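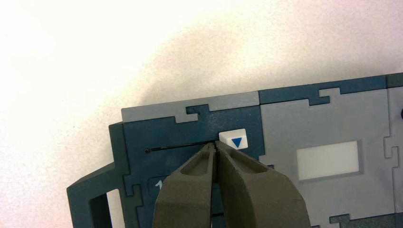 Protcombe Works, Assembly Hall
Minutes of the staff and management meeting on the robot cells

Held 2 Jun 2024, on the Sunday shutdown shift, in the upstairs canteen

Present: Seon-mi Bang (chair), Jae-hoon Min (production), Mehrangiz Ansari (staff representative, benches), Gil-soo Cheon (maintenance), Seul-gi Yoo (minutes)
Apologies: none

1. Minutes of the last meeting
Agreed, with one correction. Item 4 should have said that the late shift keeps its second tea break, not that it was under review.

2. Progress on the cells
Jae-hoon Min reported that the first cell ran for 37 shifts up to the end of last week. It was stopped 103 times. Most stops were cleared by the person on the next bench without calling maintenance. He would like the second cell running by October. Dreltach have not yet confirmed the delivery of the arm.

Gil-soo Cheon said that the gripper fingers are wearing and that he has no spares on the shelf. He has asked for two sets. He also wants the practice panel left out on the white table at the end of a shift. It has twice been put away in a cupboard and the positions had to be taught again in the morning.

3. Work on the benches
Mehrangiz Ansari had collected comments from both shifts. People are glad to be rid of the repeated pressing work, and two have said their wrists are better for it. The complaint is that whoever sits nearest the cell is now expected to watch it and still make the old bench rate. She asked for the rate to be lowered on that bench.

Jae-hoon Min said the rate for the bench is 349 pieces a shift and was set before the cell came in. After some discussion it was agreed to try 201 for that bench until the next meeting. Bonus to be paid as if the full rate had been met.

Mehrangiz Ansari asked whether any jobs would go when the second cell starts. Seon-mi Bang said there is no plan to cut posts in the hall. Mehrangiz Ansari asked for this in writing. Agreed. She also asked that agency staff be told where they stand, as the letter would not cover them. Seon-mi Bang will raise this with the Kindutport office.

4. Training
Four people have done the basic course on clearing a stop. None of them are on the late shift. Gil-soo Cheon can take two at a time on the practice panel, in paid hours only. Names to Seul-gi Yoo. There was a question about a higher grade for trained people. Left open.

5. Any other business
The beeper on the cell is too loud for the inspection desk. Gil-soo Cheon will turn it down.
The Koo parts trolleys are still being parked across the walkway.

Actions
Letter on posts: Seon-mi Bang
Agency staff, raise with Kindutport: Seon-mi Bang
Revised bench rate on the board: Jae-hoon Min
Chase Dreltach for a date: Jae-hoon Min
Late shift names for training: Mehrangiz Ansari
Spare fingers and beeper: Gil-soo Cheon

Next meeting to be fixed once Dreltach have replied.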